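Assunto: Re: [automacao-cozinhas] Alguém foi ao dia aberto da Rollotum?

Olá a todos,
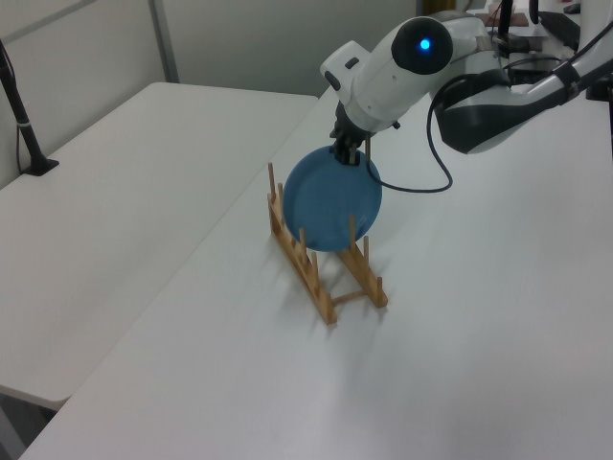 Prato azul a entrar no escorredor de madeira, dia aberto da Rollotum.

Fui, sim! E desculpem a demora na resposta, que a mensagem ficou-me perdida no meio de outras tantas. Vou respondendo por baixo de cada pergunta, que assim não me esqueço de nada.

> Bom dia, lista,
> Vi que a Rollotum ia abrir as portas do laboratório e mostrar
> o braço a arrumar loiça. Não consegui ir. Alguém que tenha lá
> estado pode contar como foi?

Foi bem mais pequeno do que eu imaginava. Estava à espera de uma feira, com balcões e música, e afinal era o laboratório deles, com as mesas onde trabalham todos os dias. Entrávamos em grupos de 20, cada grupo ficava ali a ver e a perguntar o que quisesse, e ninguém nos apressou (o meu grupo passou bastante da hora, e o seguinte já espreitava à porta). Café de máquina, fraquinho, mas as bolachas eram boas.

> Primeira dúvida: é mesmo loiça a sério ou são aquelas peças
> de teste todas iguais?

No que eu vi era um prato redondo, azul, com um rebordo baixinho, e um escorredor de madeira clara daqueles com duas filas de pauzinhos na vertical. Podia ser o da minha cozinha! O braço segura o prato pela borda de cima, põe-no na vertical e desce-o até a borda de baixo ficar entre os pauzinhos. É esse o momento que vai na fotografia lá em cima. Parece coisa de nada, eu sei, mas experimentem explicar a uma máquina onde fica o intervalo entre dois pauzinhos quando tem o prato à frente a tapar metade.

Perguntei por copos e tigelas e disseram-me que as tigelas estão na lista para junho. Dos copos ninguém quis falar muito - fiquei com a ideia de que ali há história.

> Segunda: a garra é de ventosa ou de dedos? No nosso refeitório
> a ventosa foi um desastre com a loiça molhada.

É uma garra preta que aperta a borda do prato, não vi ventosa nenhuma no braço. Contaram que chegaram a experimentar uma ventosa da Mazurek no princípio e que a puseram de lado ao fim de pouco tempo, pelo mesmo motivo que vocês. Com a garra de apertar, a chatice passa a ser outra: se aperta de mais, o prato roda um bocadinho na pega e depois não acerta no intervalo. Vi isso acontecer duas vezes. Numa delas o prato bateu num dos pauzinhos, o braço parou, subiu, tentou outra vez e entrou. Na outra tiveram de ir lá com a mão. Gostei que não tivessem disfarçado.

> Terceira: que velocidade é que aquilo faz? E têm números de
> acertos?

Devagar. Muito devagar, para quem já viu uma pessoa com prática a arrumar um carro de pratos. Velocidade em segundos não apontei, e não vou inventar. Quanto aos acertos, tinham uma folha na parede com os resultados da última série: 492 pratos bem colocados, e ao lado a meta de 3,000 tentativas até ao fim do projeto (escrito assim mesmo, com vírgula, e houve logo um engraçadinho no grupo a perguntar se a meta eram três pratos). O que a folha não dizia era quantas tentativas tinham sido precisas para chegar aos 492. Perguntei, e a resposta foi um bocado redonda. Se alguém da lista tiver contactos lá dentro, era isso que eu gostava de saber.

> Última: o programa é deles ou compraram feito?

A parte do movimento é deles. A calibração faz-se com o Driltero, que alguns de vocês conhecem da outra discussão sobre câmaras, e queixaram-se dele exatamente das mesmas coisas de que nós nos queixamos aqui - perde a calibração quando se muda a mesa de sítio e tem de se começar do zero. Senti-me em casa!

Mais umas coisas soltas, que ninguém perguntou mas eu conto na mesma:

O braço é mais silencioso do que eu esperava. Tem uma luzinha azul no punho, e passei um bom bocado a tentar perceber se mudava de cor quando falhava. Não dei por isso, mas também me distraio com facilidade.

O cabo preto que sai de junto da garra faz uma volta grande ao lado do prato. Perguntei se não se prendia no escorredor e riram-se todos, o que me pareceu resposta suficiente. Quem andar a montar uma coisa parecida que pense nos cabos logo de início. Nós na Pledton não pensámos, e gastámos 400 euros em conectores à conta disso.

E a sombra! Com a mesa branca, o escorredor faz uma sombra suave no tampo, e contaram que nas primeiras semanas isso lhes baralhava a deteção. Acabaram por mexer nas luzes em vez de mexer no programa. Vou roubar a ideia.

Se houver outro dia aberto volto de certeza, e desta vez levo um prato dos nossos, dos grossos do refeitório, a ver se me deixam experimentar. Quem quiser vir de boleia que me escreva em privado, tenho lugares no carro.

Um abraço a todos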